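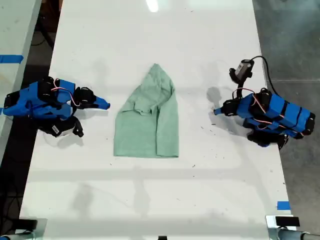 Práctica 4. Puesta a punto de la celda de plegado
Taller de automatización, segundo semestre
Apuntes preparados por Ikhsan Hidayat, con correcciones de Carola Harms

1. Antes de empezar

Estos apuntes sirven para la celda de plegado con dos manos, la que en el taller llamamos Mengal. La celda Varkier tiene otro armario eléctrico y otra numeración de los cables, por eso no se deben mezclar las hojas de las dos.

La práctica se hace en parejas. Una persona trabaja en la mesa y la otra se queda en el ordenador, con la mano cerca de la parada de emergencia. Cuando la persona de la mesa dice «manos dentro», no se envía ninguna orden de movimiento hasta que dice «manos fuera». Parece una regla de niños, pero el semestre pasado tuvimos un dedo partido (de la máquina, por suerte) por no respetarla.

2. Las manos

Las carcasas son piezas azules impresas en 3D y los servos van montados directamente sobre ellas. El plástico impreso aguanta bien el trabajo normal, pero no aguanta un tornillo demasiado apretado. Se aprieta hasta que la cabeza toca la carcasa y después un cuarto de vuelta, no más. Si el tornillo gira sin resistencia, la rosca del plástico ya está gastada y hay que cambiar la carcasa. No se pone pegamento.

Revisión de cada mano, con la alimentación cortada:
– mover cada dedo despacio en todo su recorrido y sentir si hay un punto duro;
– mirar la base del pulgar, que es donde aparecen primero las grietas;
– comprobar que cada conector entra hasta el fondo;
– leer el número en la etiqueta del servo, si la tiene, y compararlo con la tabla del armario.

Los cables finos rojos y blancos hacen un arco por encima de la mano. Este arco es necesario. Si alguien lo recoge con una brida para que quede más bonito, el cable tira del conector cuando la muñeca gira, y el fallo aparece solo a veces, que es la peor clase de fallo. Timo Kramer perdió una tarde entera con uno así.

3. La mesa

La superficie es blanca y brillante, y esto tiene dos consecuencias. La primera es que se ven todas las motas y los restos de hilo. Se limpia con un paño apenas húmedo antes de cada serie, también debajo de las manos. La segunda es el reflejo de las lámparas del techo. El programa de visión puede tomar una franja clara por un borde de tela, sobre todo con prendas de color pálido. Si pasa esto, primero se baja la exposición y se repite la prueba; los umbrales se tocan solamente después, y se anota el valor anterior.

Las mordazas se comprueban empujando con la mano abierta. Si una cede, se afloja del todo, se coloca otra vez y se aprieta. Después de mover una mordaza la calibración antigua no vale, aunque el desplazamiento parezca muy pequeño.

4. Calibración

4.1. Encender primero el armario y después el ordenador. En el orden contrario el controlador no encuentra el bus.
4.2. Llevar las dos manos a la posición de reposo.
4.3. Leer el valor de reposo del pulgar derecho. Debe ser 500. Si el valor es otro, se corrige en el archivo de la mano y nunca en el programa de plegado.
4.4. Repetir con el pulgar izquierdo. El montaje es simétrico, pero el signo del giro es contrario. Aquí se equivoca casi todo el mundo la primera vez.
4.5. Acercar las puntas de los dedos a una prenda extendida, sin tocarla, y comparar la altura de los dos lados.
4.6. Guardar con las iniciales de la pareja.

5. Fallos frecuentes

Error 154: el servo no responde. Casi siempre es el conector. Cortar la alimentación, sacarlo, mirar los contactos, ponerlo otra vez.

Error 355: temperatura alta. Dejar descansar la mano con los dedos abiertos. Si se repite en el mismo servo, hay un roce mecánico y se debe desmontar el dedo.

La mano tiembla en reposo: revisar el cable de alimentación antes de cambiar parámetros. Yanti Tuhumury tiene los cables de repuesto en el cajón de Trastia, pedido 3228.

Un dedo arrastra la tela y no la levanta: la punta está demasiado baja. Volver al punto 4.5.

6. Para entregar

Una hoja por pareja, con los valores leídos antes y después de la calibración, los errores que salieron y lo que hicieron con cada uno. Un error sin resolver no baja la nota si está bien descrito. Las hojas se dejan en la bandeja de Hakim Saragih antes de las 16:00.

Al terminar: manos en reposo, armario apagado, prendas en la caja, paño colgado.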